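The second pair of finger pads for the hand-held grippers came off the printer in August, and both grippers are now back together. Each shell takes 17 screws, four of which go in at an angle I would not choose again.

The marker mounts are the other change. The old ones flexed at the base, so I thickened the foot and reprinted them at a slower speed.
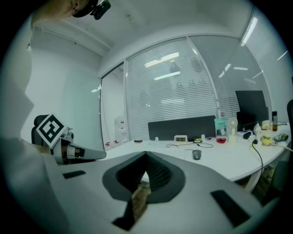
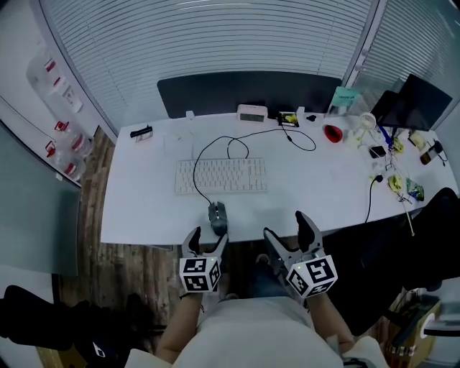
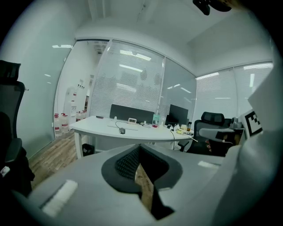 Grippers at the desk, with their square black-and-white markers.

Spyros Stojanović
Builds and firmware, Fulum workshop

Calibration is next. My routine records 200 open-and-close cycles per gripper and fits jaw width against marker spacing. The previous fit was poor near full closure, where the linkage has some play. Mirjana Berisha suggested fitting the last part of the travel separately, and the script now does that.

Logging still drops samples. The last bench run gave 933 readings with 17 missing, all on the left unit. I have swapped the cable and left the firmware alone so that only one thing changes at a time.

Still to do: new jaw springs, a proper strain relief, and a second set of mounts for Arben. The part files are in the Grovumo folder under revision 159.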